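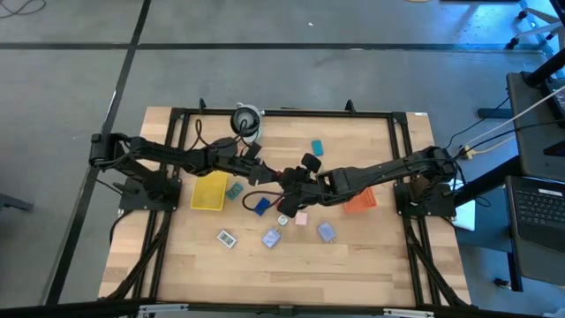

The tidying table: two arms, two baskets and the small things.

My sister asked me in December when a machine will finally tidy the drawer in her hall. I told her I would try to give a serious answer, so I wrote to Rami Sayegh, who was in my year at the institute and now works with robot arms, and he let me come for one afternoon.

The job sounds like nothing. There are small things lying on a wooden table, a plug with its cord, some little square pieces, a few bits of electronics, and there are baskets, a yellow one and an orange-red one. Each thing should go in the correct basket. My niece is four and she does this very well when she is in a good mood.

The arms had 30 minutes. Rami did not touch anything, he only watched and drank his tea. The square pieces went quite well, I must say. The arm comes down slowly, the fingers close, and most of the time the piece is between them. When it is not, the arm goes up anyway and travels to the basket with great seriousness, and opens over it, and nothing falls.

The cord was the difficult one. A block has the same shape every time you look at it, but a cord has a new shape each time you move it. Twice the gripper took the cable in the middle and the plug swung about like a fish. At the third try one arm held and the other one pulled, and I admit I clapped my hands.

Rami told me their program, which they call Prata, has now done 343 of these table rounds. He would not tell me how many he was satisfied with. His colleague Hüsnü Oral is more of an optimist, and he says two years until you can put such a thing in a workshop to sort parts at the end of the shift. For a home he did not want to say a number.

I think the workshop will come first too. There the table stays where it is and the parts are known. In my sister's drawer there are keys, old batteries, a broken necklace and three chargers in one knot, and she herself does not know where half of it belongs. I wrote this to her and she answered that she will wait.

Next month I want to visit a laundry, if they let me in. I have already asked 2 of them by email.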